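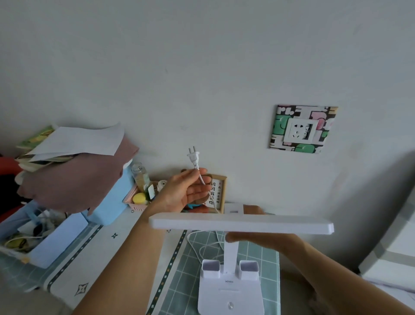 When a member of the household has died and the residence will stand empty, the family or the executor should plan on one full visit to the house in the first week and a shorter visit every week after that. The first visit is for safety and for papers. Sorting, giving away and cleaning can wait until the service is over and the relatives have agreed on a date. Begin at the top of the house and work down, one room at a time, with two people present throughout. Unplug small appliances and lamps as you come to them. A slim desk lamp, such as the white one shown with the pen cups in its base, can be held by the stem in one hand and its plug in the other when it is moved, so that the cord does not drag across papers or pull other things off the desk. Leave one or two lamps in the front rooms on timers. The refrigerator may stay on until it has been emptied, and the furnace should stay on in cold weather.

Siregar Memorial Chapel prepared these notes for the families it serves. They concern the house and its contents only. Questions about wills, taxes or title should be taken to an attorney.

Home Arrangements Obituaries Flowers Household Notes Contact

Locks, keys and mail

Collect every key before anything else is moved. Neighbors, cleaners, home aides and grandchildren may all hold one. Tie a paper tag to each key and write on it the door it opens and the name of the person who returned it. If a key cannot be traced, have the cylinder replaced. A locksmith can usually do this without changing the whole lock.

The date and hour of a service are often printed in the obituary, and the house should not be left empty during that time. Ask a friend who is not attending to sit in the front room with the lights on and a car in the driveway. Do not print the street address in the notice.

Have the mail forwarded to the executor, cancel the newspaper, and ask a neighbor to pick up handbills and packages from the porch.

The kitchen

Food brought by callers accumulates quickly. Put masking tape on the bottom of each dish as it arrives and write the giver's name on it in ballpoint pen. Felt-tip ink runs in the dishwasher. Keep a notebook by the door and enter the name, the dish and the day, and the same notebook will serve later for the thank-you cards.

Casseroles that will not be eaten within two days should be cut into single portions and frozen flat. Rice dishes, cream pies and anything with mayonnaise do not freeze well and should be offered to visitors first.

When the refrigerator is finally emptied, wash the shelves with warm water and baking soda, dry them, unplug the unit and prop the door open with a rolled towel. A closed refrigerator that has been switched off will grow mold. Run the garbage disposal with cold water, and pour a pitcher of water into any floor drain so the trap does not dry out.

Flowers from the service

Arrangements sent home from the chapel last longer in a cool room, away from fruit. Foam-based arrangements need water poured into the foam each morning. Take out lilies as they fade and set them where the pollen cannot reach a tablecloth or a good chair. If pollen does fall on cloth, do not rub it – lift it with the sticky side of a piece of tape and then shake the cloth outdoors.

To keep a few blooms, choose them on the first or second day. Roses may be hung upside down by the stem in a dark closet. Flat flowers such as pansies press well between sheets of plain paper inside a heavy book. Remove the cards from all arrangements before they are discarded and write on the back of each what was sent.

Papers and photographs

Use one box for papers that must be kept and one for papers not yet read. Nothing should be shredded at this stage. Look in the desk, the nightstand, the freezer, the sewing basket and between the pages of the Bible or the cookbooks. Older people often put papers where they would be safe from fire.

Photographs chosen for a display board should be held with photo corners or copied first. Glue and tape spoil the originals. Write names on the back with a soft pencil, pressing lightly, and do this while the older relatives are in town for the service. A board of ordinary size holds more than 100 small prints, although a board with fewer is easier for guests to look at.

Clothing and linens

Check all pockets, including those of coats in the hall closet. Wash or air what will be given away, and set aside a few pieces for anyone who may want a quilt or a pillow made from shirts. Flannel and cotton are the simplest to sew. Knits should be backed with light iron-on interfacing before they are cut.

A garment that still carries the person's scent may be placed unwashed in a clean zippered bag with the air pressed out. Families sometimes regret having washed everything in the first week.

Medicines and medical equipment

Do not flush tablets unless the label instructs you to. Most pharmacies will take them back. Hospice suppliers collect their own beds and oxygen equipment and should be called promptly. Walkers, canes and shower chairs can be wiped down with soapy water and donated.

The weekly visit

Choose a regular time, such as Saturday morning, and keep a list on the kitchen counter. Run each tap briefly and flush each toilet. Look under the sinks and around the water heater. Walk the outside of the house, try the doors, and move a curtain or a blind so that the windows do not look the same from week to week. Houses that stand empty into June should also be checked for ants in the pantry and for an overgrown lawn – a neighbor's teenager will often mow for a modest fee.

Tell the insurance company that the house is unoccupied. Many policies set a limit on the number of days a home may stand empty, and the limit should be asked for in writing.

Printed copies of these notes are kept at the front desk and at our Turnach Road office. Corrections and suggestions may be addressed to Tipene Whitelaw, Family Services.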